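From: Ekinci lab sim group
To: vevow-users
Subject: Re: [vevow-users] Sim success rate vs. scripted baseline on the bottle task

> We reran your bottle-on-tank task with the August checkpoint and can't
> get near the number in your report. Our runs land at 57 percent over
> the full set of start poses. Same scene file, same policy weights, same
> action chunk length. The only thing we changed was the physics step,
> which we halved to get rid of some jitter in the contacts. Is the
> reported figure for the full set or a filtered one? Also, do you count
> an episode if the bottle ends up on the tank but lying on its side?

Thanks for running this. Taking the questions in order.

The 83 percent in the report is for the full set, 285 start poses, one episode each. Nothing was filtered out. A bottle lying on its side counts as a failure. The check runs at the end of the episode and looks at two things: the bottle base is in contact with the tank lid, and the bottle axis is within the tilt limit in the config. If you wrote your own check, please compare it with the one in the Zalthorpe repo. An earlier version of ours only looked at contact, and it gave higher numbers, so that can't explain your gap.

The physics step is the likely cause. The policy was trained on demos recorded at the default step, and the gripper controller gains were tuned at that step too. When you halve the step and leave the control decimation alone, the controller runs twice as often and the policy is queried twice as often in simulated time. Each action is then held for half as long as it was in training, and the arm falls short of the commanded pose. You should see this as late closes on the bottle neck and as a release that comes too high.

Two ways to fix it:

Go back to the default step and live with the jitter. It looks bad in playback but made very little difference in our counts.

Or keep your smaller step and double the decimation, so the control rate stays where it was. We tried this on Nillia last night with 3 seeds and all of them came out within a couple of points of the report.

I would do the second one. The contacts are cleaner – mostly between the bottle and the lid, where the surface is small and the old step let the bottle creep after release.

One more thing to check. The scene loader places the toilet relative to the table, and the table relative to the robot base. If you have the older robot description, the base offset is different and everything on the table shifts toward the robot. The task still loads without errors and the arms can still reach, so it's easy to miss. Compare your first rendered view with ours, mainly how much of the table top is hidden behind the robot's body and where the tank sits between the grippers.
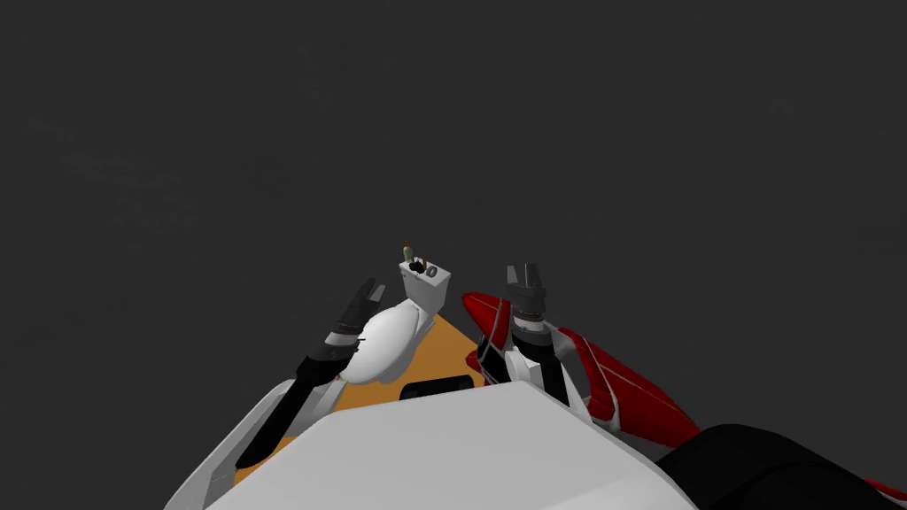
Vevow bottle task, simulated view over the robot body, bottle on the tank lid and both grippers clear of it.

If yours has the tank well off to one side of the two grippers, it's the offset and you need to pull the new description file.

On the scripted baseline: it doesn't use the policy rate at all, so your smaller step shouldn't hurt it. If your baseline number matches ours and only the learned policy drops, that points to decimation. If both drop, look at the offset first.

Please send the per-pose results either way. I'd like to see if your failures bunch up at the far side of the table, where ours did – we have been putting that down to too few demos there, but I haven't tested it.

--
vevow-users mailing list
To unsubscribe, send a blank message with "unsubscribe" in the subject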